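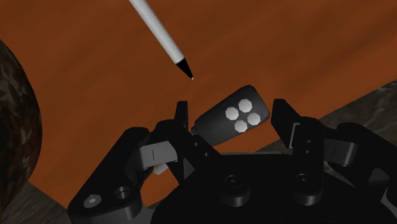
Nundham Sixth Form Robotics Club
Forum > Build and code > Table-clearing challenge, sim round

gearsandgravy
Right, we have a working sim at last!! For anyone who missed the session before half term: we're entering the Lendari student round, everyone gets the same job (clear small objects off a table into a bowl with a simulated Franka arm), and every team builds its own table. Scoring is on how many of the 30 trials end with the thing in the bowl. The real fun is that they change the textures on you between trials, so your vision code can't just learn "table is this colour".
I've pushed the new branch. Please pull it and break it.

pip_squeeks
Pulled it and it runs on my rubbish laptop, slowly but it runs! I've been watching the wrist view for an hour when I should be doing chemistry. The fingers going down either side of the little black remote thing with the white buttons is SO satisfying.

moth_lamp
Nice work. Can I be the boring one? I think the pens are going to cost us. They're thin, they roll, and the depth readings along them are all over the place. Could we start with chunky things and add pens in December?

gearsandgravy
I'd rather keep them in. Clallwood said last year that pens turned up in nearly every trial of theirs, so if we leave them till December we get a nasty surprise in January. But I agree about the depth, it's horrible. Have a look at the wide view from the same setup:
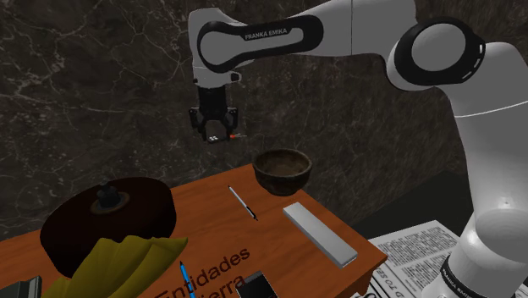 Side camera, gripper up at the back near the bowl, nothing picked up. White pen left of the bowl, blue one down at the front.

moth_lamp
OK that helps. Is the lettering on the tabletop part of the texture? "Entidades" in massive letters, love it.

gearsandgravy
Yes, it's in the random pack. The marble wall is too.

pip_squeeks
What is the big dark disc on the left with the knob on top? My vote is cake.

tin_lizzie_7
Pot lid, surely. Or a hat. Whatever it is, it's far too wide for the gripper, so can we put it on the ignore list? My detector keeps getting excited about it, and about the yellowy cloth hanging over it as well.

moth_lamp
Please don't hard-code an ignore list. The rules say objects get swapped. If we skip things by name we'll be stuck the moment they give us something new. Skip them by width: if it's wider than the fingers open, leave it alone.

tin_lizzie_7
Fair, but width needs decent depth and you've just said the depth is horrible :)

moth_lamp
Horrible on pens. On something that size it's fine, I checked.

gearsandgravy
Going with width. Lizzie, could you keep your list on a side branch in case? No harm in having both until we've got numbers.

rookie_bolt
Hello, I'm new this term and I've only done the first two worksheets. Is there anything I can help with that isn't C++? I really want to do something on this, it looks brilliant

gearsandgravy
Yes!! Labelling. We have 1,287 rendered views saved and we want some 3,000 before we retrain. You draw boxes round things and pick a name from the menu. It sounds dull but you get to know what the arm struggles with quicker than any of us did. The guide is pinned in the Cheung room folder.

pip_squeeks
I did 20 of them at lunch with a sandwich in the other hand, it's quite relaxing. For the flat grey block please use "block" and not "eraser", we had both in there and it made a right mess of the training.

tin_lizzie_7
I still say it's an eraser.

moth_lamp
It's a block until someone rubs something out with it.

rookie_bolt
Found the guide, starting tonight. Do I label a thing if I can only see half of it behind the gripper?

gearsandgravy
Yes, box only the bit you can see and tick "hidden". If it's just a sliver at the edge, skip it.

moth_lamp
Small disagreement there, I'd label the slivers too. The wrist view is full of them once the arm is low down, and that's when we need to know what's next to the fingers.

gearsandgravy
Hmm. OK, slivers yes for the wrist view, no for the side view. I'll change the guide after tea.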